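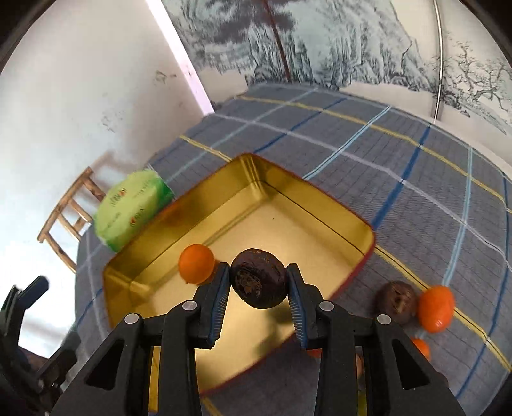

Figure 2. Sorting task: rectangular tin with gold interior, small round items and plaid tablecloth.

3.2 Materials and layout

Items were chosen to be close in size but different in surface. The brown items have a rough or wrinkled skin; the orange ones serve as the contrast class. Some start inside the tin and the rest on the cloth, so that each trial requires transfers in both directions. The tin was kept at an angle to the table edge in all 97 trials – square placement made the far corner too easy to reach. Reflections from the inner walls were left untreated.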